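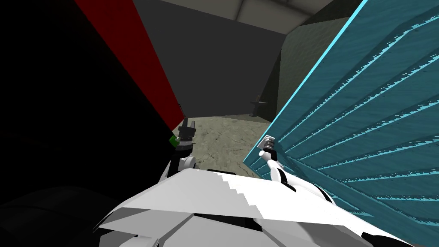
Simulated two-armed robot with a dark claw gripper (left) and a pale gray gripper (right)

Simulation > Test suites > Monder

February – Pluten editors
1 min read

Monder is a simulated test suite for comparing robot grippers, developed at the Hattar laboratory in Zurkville. It runs in the Pluten physics engine and covers 151 tasks in rendered rooms. Each gripper is tried 99 times per task from varied starting poses.

Scores are given for reach, contact and release. Camera views are saved with each trial – users can replay a failed grasp from the robot's side.

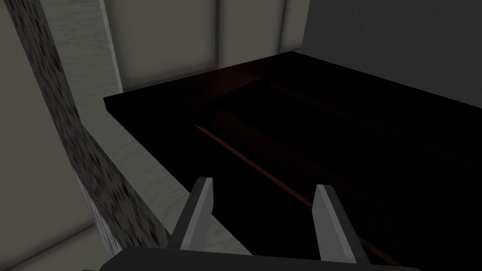

Two-fingered parallel gripper, open, near a dark wooden slab

Parallel grippers are scored separately from claw types. Version 5 added counter-height surfaces and a stricter limit on contact force. Results from earlier versions are not directly comparable.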